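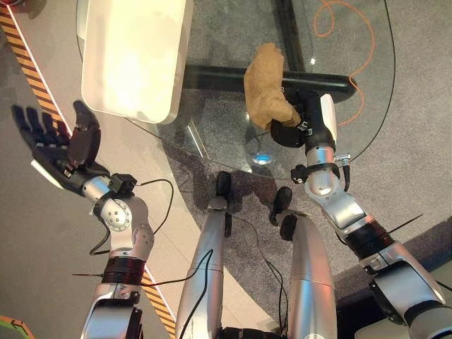
I've been going to the Dhillon Street reuse hall in Gavalville for a few years now, mostly for lamps (I have too many lamps), and I'm happy to report that the furniture room finally has its new floor. Gray carpet, wall to wall, in place of that awful green stuff that curled up by the door and caught every table leg you tried to drag over it.

The money came out of the spring raffle, which made $1552 — more than anyone expected from a basket of jam and a secondhand bike. Knut Kleinschmidt, who runs the hall, told me the carpet swallowed most of it and the rest is going toward table lights.

The tables are what I went to see. Glass is having a moment out here, it seems! Round ones especially. People clear out a sunroom, the glass table goes first, and then someone in a small apartment falls in love with it because you can see the floor straight through the top and the whole room feels bigger. I get it. I also own a cat and two nephews, so I'll stick with pine.

Knut wants every glass top wiped down before it goes on sale, and he's fussy about it. A soft sponge for the top, crumpled brown paper for a final polish, and no scouring pads anywhere near it. He also says to do the edge first, where all the fingerprints are, and I tried that at home on my bathroom mirror and he's right.

Prices start at $25 for a small side table and go up to $300 for a full dining set with chairs. Delivery inside Gavalville is extra, and if you live out past Wumby you'll need to bring your own truck and a couple of old blankets.

The hall opens at 10 in the morning through the end of June, then goes to afternoons for the summer. Parking is behind the old Ketent building, and the side door is the one to use if you're carrying anything wide.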